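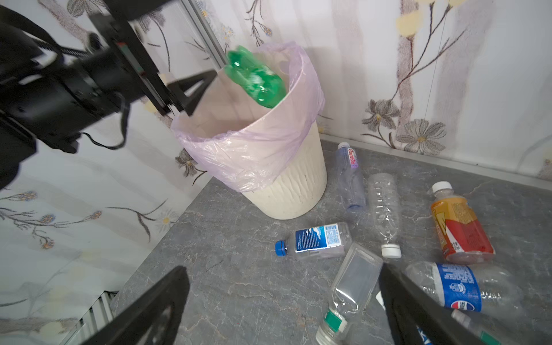
Corner bin with the thin pink liner, bottles still to be sorted.

Bin liners and crushed bottles -- what size?

tallow_214
Posted 9 March
Setting up bottle collection for the container refund at our Furnelville unit. Currently using a small white tapered bin with a translucent liner folded over the rim. The liner hangs well down the outside and bunches up. Is a smaller bag worth it, or do I want the overhang? Also, crush or don't crush? I twist mine flat.

gridline
Keep the overhang. A liner that only just clears the rim slides in once there is weight on it. PET weighs very little, but people leave water in.

kerbside4
Don't crush. The depot machines read the barcode, and a twisted bottle often gets rejected. Ours in Venitz knocked back roughly 300 in October, all squashed.

tallow_214
Does that apply if they're counted by hand?

kerbside4
Less so. Ask the depot. The label still has to be legible.

mullock
Disagree with the blanket rule. If the bin is small, whole bottles fill it in a day. Press them lengthwise, label side out, cap off. I've had no rejections doing it that way.

kerbside4
Cap off is wrong for our depot. They take caps on. Check locally.

gridline
On the liner: I use the Wistix 14 litre with a band under the rim. The bunching stops. Talukder make a heavier one but it won't fold neatly.

mullock
A band is overkill. Knot the slack at one side.

gridline
The knot tears on the thin ones -- tried it.

tallow_214
Will try the band. Leaving bottles whole until I've rung the depot.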